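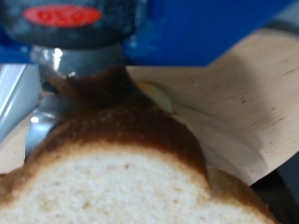

Sandwich bread dries out by the second day, what am I doing wrong?

Lamisi Opoku
2019-05-24

I started baking our bread at home in October and the taste is fine, but the loaf goes dry and crumbly very fast. Day one it slices well. By day two it's only good for toast. I use 500 g white flour, water, yeast, salt and a spoon of oil, and bake it in a Tritley loaf pan at 400 F until the top is dark. I let it cool on a rack and then keep it on the counter, cut side down on a board. Store bread lasts most of a week so there must be something I can change. I'd like to avoid buying additives if possible.

Selorm Mahama

Put it in a bag. A board on the counter is no good unless you eat the whole thing in a day. Not the fridge either, it goes stale faster in there.

Subbarao Bhat

Storage is part of it, but I think you are also baking it too long. Color is a poor guide in a home oven. Get a cheap probe thermometer and take the loaf out when the middle reads 195 F or so. Mine takes 28 minutes at 375.

The other thing is the dough. A spoon of oil isn't much for that amount of flour. What I do for a soft loaf:

Take 20 g of the flour and cook it in a small pan with 100 g of the water, stirring, until it turns into a paste. Let it cool.
Mix it into the dough with the rest of the water, which for me is another 170 g to 200 g depending on the flour. The dough will be a little sticky. Don't add more flour.
Use 40 g of soft butter in place of the oil and knead it in last.

With the paste my bread stays soft for three days, sometimes four. Let it cool all the way before you bag it - a warm loaf sweats and gets moldy. If you can't finish it in that time, slice it and freeze it. The slices toast straight from frozen.

Khanyisile Lekota

Milk for half the water also works. I never bothered with the paste.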